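Materials and Surfaces, Unit 4
Tables, Desks and Work Surfaces
Course notes, Interior Planning Certificate, Gerkcombe
Instructor: Touran Hosseinzadeh

Read before class: the chapter on loads in the course reader, and the Talukder handout on edges if you missed it last time. Bring a tape measure.

1. Starting with the task

Last unit dealt with floors. A floor has to take whatever is put on it, and the planner often has no idea what that will be. A work surface is easier in this respect. Somebody is going to do something at it, and in most jobs you can find out what before you choose anything.

Write down the task first. Sorting mail, cutting fabric, eating lunch and repairing watches all happen at tables, and they call for different heights, depths and finishes. A client who asks for "a big table" has told you very little. Ask what goes on it, who uses it, whether they sit or stand, and what it has to be next to.

In the Fotville library project (see the plans passed out in Unit 2) the first request was for one long table in the reading room. After talking to the staff, the planner learned that half the use was by people spreading out maps and the other half by people with a single book. The final layout had one deep table and several narrow ones.

2. Height

Seated work is usually done with the forearms close to level. Standing work depends on how much force is needed. Fine work goes higher, near the elbow or a little over it, so the person doesn't have to bend the neck. Heavy work goes lower, so the person can push down with straight arms.

The mistake we see most often in student plans is to set the height of the tabletop and forget the height of the thing on top of it. If a cook works on a thick board, the working height is the top of the board. If a potter wedges clay in a big lump, it is partway up the lump. Measure to the hands.

Where several people share a surface, you have these options:

Pick the height for the tallest user and give the others a platform.
Provide two surfaces at different heights.
Use an adjustable frame, and check that people will really adjust it.

The first is common in kitchens and is often disliked, as platforms are a trip hazard. We will come back to this in the section on schools.

3. Depth and reach

Think of reach in two zones. The near zone is what you can touch with the elbow at your side. The far zone is what you can touch with the arm stretched out but without leaning. Anything used all the time belongs in the near zone. Anything used now and then can go in the far zone. Past that, the surface is storage, and it will fill up with things that never move.

A surface against a wall should be no deeper than the far zone. A surface open on all sides can be twice that, provided people can walk around it. Leave room for them to do so, and allow for a pulled-out chair as well as a person passing behind it. 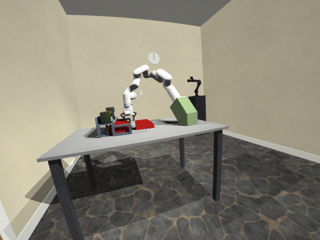 Why do most work tables have their legs at the corners and not set in from the edge?
A leg at the corner keeps the top from tipping when someone leans on the end. It also leaves the long side open, so a person can sit anywhere along it without hitting a leg. The cost is that the middle of a long top has nothing under it and may sag unless the top is thick or has a rail below.

4. Legs and frames

Four legs will rock on an uneven floor. Three will not, but a three-legged table tips easily when loaded at the wrong spot. For most rooms four legs with screw feet are the right choice. Check that the feet can be reached by the person who has to adjust them.

A rail (also called an apron) runs under the top between the legs. It stiffens the frame and takes up knee room. In seated work, measure from the floor to the bottom of the rail, not to the bottom of the top. Clients in wheelchairs need this figure more than any other on your drawing, so put it there even if nobody has asked for it.

A cross bar near the floor also stiffens the frame. It catches feet and collects dirt. In the Osuddale canteen the bars were taken off after the first winter because they made mopping so slow, and heavier brackets were put in at the top corners in their place.

5. Sag

For a top resting on supports at each end, sag depends strongly on the distance between them. Double the span with everything else the same, and a load resting at the middle gives 8 times the sag. Thickness works in the other direction: a top 2 times as thick sags one eighth as much under that load. This is why adding a little thickness often does more than changing to a costlier material.

Worked case. A plain board spans 1000 mm between supports and sags 4 mm at the middle with a box of books on it. The client wants less. Moving the supports in to shorten the span by half would bring the sag down to 0.5 mm. Keeping the span and doubling the thickness gives the same result. Adding a rail along the front edge would also help, but you can't work out how much without knowing the size of the rail.

These rules leave out the weight of the board itself and the slow bending that goes on over months. Wood-based boards keep bending under a steady load. If the load is going to stay put, as on a shelf or a table holding heavy equipment, be more careful than the sums suggest.

6. Finish and color

Shiny tops reflect lamps and windows into the eyes of the person working. Choose a dull or satin finish for any surface used for reading or close work.

Color matters mostly through contrast. Small dark parts are easy to find on a pale top, and white paper is easier to look at for long periods on a mid-toned top than on a black one. Very dark tops show dust, and very pale ones show ink. Grays and light wood tones hide both fairly well, which explains why so many suppliers stock them.

Bring a sample to the room before ordering. Look at it flat, at table height, in daylight and again after dark with the lamps on. A sample held upright against a wall will look like a different color.
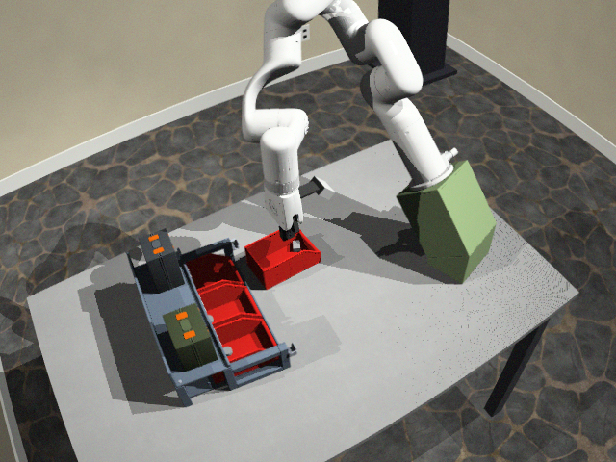

Fig. 2. A light gray top with a red bin.

7. Keeping the surface clear

A work surface is only as large as the part of it that is free. When you measure an existing room, note the size of the table and then the size of the space people are really working in. The second figure is often less than half of the first.

Things that live on the surface should be there for a reason connected with the task. Trays and bins are useful if each has one purpose. Put general storage under the top or on the wall. Power outlets should be at the back or at the ends, where cords don't cross the near zone.

8. Exercise for next class

Choose a work surface you use yourself. It can be at home or at your job. Record the following:

Height of the top, and height of your hands when working
Depth, and the limits of your near and far zones
Floor to underside of rail
Span between supports
What was on it when you measured, and which of those things you had used that day

Draw it in plan at a scale that fits one sheet. Mark the zones lightly in pencil. On the back, write around 6 sentences on what you would change first and what it would cost you in space or knee room.

Hand in the sheet at the start of class. Late sheets go in the tray outside the drawing room. Drawings for the December review can use the same table if you want to develop it further, but tell me beforehand so I can check that the room is large enough for the second part of the brief.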